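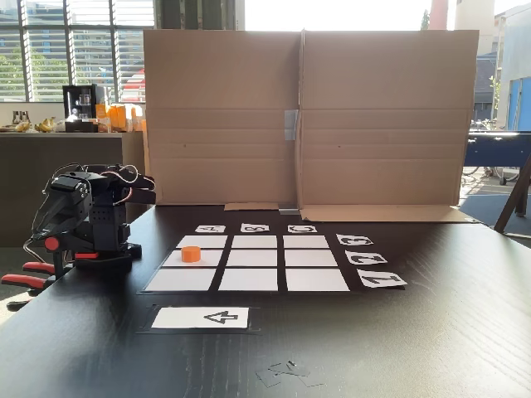 About Nevlow

We're a small workshop that makes grid games. Boards with squares, cards with letters and numbers, and pieces you move from one place to another, that's the whole of it, and we've been happily absorbed in it for years. If you've ever played a game where somebody calls out "B2!" and six children dive for the same square, you already know the sort of thing we love.

How it started

Nevlow began at Yatziri Bautista's kitchen table. She was teaching a mixed class at the time, some children reading well and some only just getting going, and she wanted one game they could all sit down to together. She cut nine squares of white card, laid them on a bit of black felt, and wrote A, B and C along one side and 1, 2 and 3 along the other. Someone would call out a letter and a number, and someone else would put a bottle top on the right square. The first version took an evening to make and lasted a whole term before the corners gave up.

Damián Xolalpa lived upstairs and had a saw. He made her a better set, then another for the class next door, and then the two of them were cutting tiles most weekends (and arguing about how thick they ought to be, which they still do).

These days there are five of us, in two rooms on Olasero Lane, behind the old dye works. There's a good long bench, a kettle and far too much cardboard.

The Three by Three

Our best-known game is still the first one, and we call it the Three by Three. Nine white tiles sit on a black mat in three rows of three. The letter cards go along one side, the number cards go down another, and the gaps between the tiles show black, so every square stands out cleanly even from across a classroom.

The letters and numbers are stencilled. We tried all sorts of rounded, friendly typefaces and kept coming back to the stencil, partly for its looks and partly because children can have a go at making their own cards to match with a stencil and a thick pen. The cards are loose on purpose. Turn them to face the person who's calling, so that the person placing has to read them upside down. It's so much harder than it sounds! Grown-ups are usually worse at it than eight-year-olds.

The piece is a short cylinder, and ours is orange. We painted up trial pieces in every colour we had in the cupboard, and orange was the one people could find again when it rolled under a sofa.

Then there's the waiting mat, a smaller black mat that sits in front of the grid with a single number card on it, a 4. It's home. A piece starts there, or goes back there, or waits there while its owner thinks. Higinio Magaña added it in our second year after watching his nephews put their pieces in their pockets between turns, and it opened up a whole set of new rules. "Send it to four" has become a bit of a saying in the workshop. If you leave a mug on the bench, it gets sent to four.

Playing behind the screen

Lots of our games have a hidden half. One player sets up a pattern, the other can't see it, and they have to talk each other through to a match. For that you need a screen, and the best we've found is plain brown cardboard, two big panels with a fold down the middle so it stands up by itself. We've made screens in wood and in cloth and they were lovely, but cardboard is light, it folds flat behind a bookcase, and you can draw a castle on it.

Schools are very welcome to make their own. We'll send the measurements to anybody who writes in.

Who we are

Yatziri Bautista writes the rules and tests them. She reads every set aloud before it's printed, and if she runs out of breath, the sentence gets shortened.

Damián Xolalpa cuts the tiles and looks after the saws. He is also in charge of the offcuts box, which visitors may rummage through.

Higinio Magaña thinks up new games, far faster than we can make them. His notebook is on number 40.

Ghassan Dabbas cuts the stencils, prints the cards and trims the mats. Scraps of dark paper turn up all over the place when he's had a good day.

Braulio Tovar packs the orders, answers the phone and drives the van to fairs. If you've had a handwritten note in your parcel, it was from him.

What we've been up to

We sent out 3470 sets last year, which still makes us a bit giddy. Most went to primary schools and libraries, and plenty went to families. A fair few went to care homes too, where the hidden-pattern games have been a real hit at teatime.

We also have two larger games on the go. Holub is a five by five board for teams, with a bird-shaped piece that can skip a row. Denau is a quieter game for two, played with the Three by Three tiles and a new pack of cards, so if you've already got our first set you'll only need the pack. Both are being tried out in schools this May, and the comments coming back are brilliant, especially the cross ones.

Spare parts

Tiles get lost, and we'd hate for a set to go in the bin over one missing square. Write and tell us which piece you need and we'll post it free of charge. Letter A goes missing more than any other card and we have no idea why.

Come and see us

Visitors are welcome at the workshop most mornings. Ring first so that one of us can clear you a chair. There's always a grid set out on the dark wooden table, so do sit down and have a game, and do tell us if you think a rule could be better. School groups can come for a morning, make their own cards and take them home.

Nevlow
2 Olasero Lane

Page last updated May 26, 2022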